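Drawer and cabinet fixes, quick version

Typed fast between jobs, sorry for spelling. Updated 5 September 2023 with the wax bit.

Sticky wood drawers. Pull the drawer all the way out first. Vacuum the runners. Then rub a plain white candle along the bottom edges and along the runners, hard, several passes. Slide it in and out a few times. Still sticks? Find the shiny spot, thats where it rubs. Sand there only, 150 grit or so, wax again. Don't use cooking oil. It goes gummy by summer and grabs every crumb in the kitchen.

Damp swelling. If they only stick in wet weather leave them alone until it dries out. Sand in a wet spell and you'll have a sloppy drawer by March.

Metal slides. Wipe with a dry rag, then a rag with a little dish soap, then dry. Dry silicone spray, tiny amount, on the rag and not on the slide. The Birkura slides in our old kitchen had a little plastic lever on each side, push one up and one down to get the drawer off. Took me way too long to find that.

Loose knobs. Tighten from inside. Loosens again in a week? Drop of nail polish on the threads. Comes undone fine with a screwdriver later.

Stripped hinge screws. Toothpicks and wood glue. Pack the hole snug, snap them off flush, wait overnight, put the screw back by hand. No drill, you'll strip it all over again. Golf tee works for the bigger holes.

Cabinet door that won't stay shut. Check the hinge screws before you buy anything. Then a magnet catch. I got a bag of 27 from the hardware place in Otbridge and still have most of them.

Liners. Cork for tools, the ribbed rubber stuff for silverware. Cut the paper pattern first, trim, then cut the liner. Skip the sticky-back kind, it takes the finish with it when you peel.

Musty smell. Empty it, wipe with half vinegar half water, leave it open in a breezy room for a day. Baking soda in a jar lid at the back. Swap it out every couple months. Coffee grounds just make it smell like old coffee.

Squeaky wood joint inside the cabinet. Talcum powder on an old paintbrush, work it into the crack. Wipe teh rest off.

Water rings on top. Wait a day, lots fade. Then a dab of plain mayonnaise, leave an hour, buff. 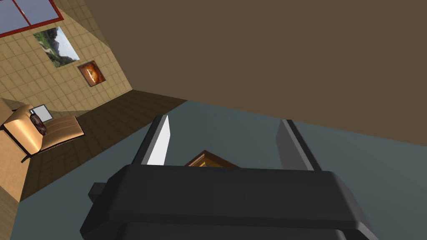 If the ring is black and not white, mayo won't touch it, the water got under the finish and you are looking at sanding and refinishing. Do the whole top in that case, patches show.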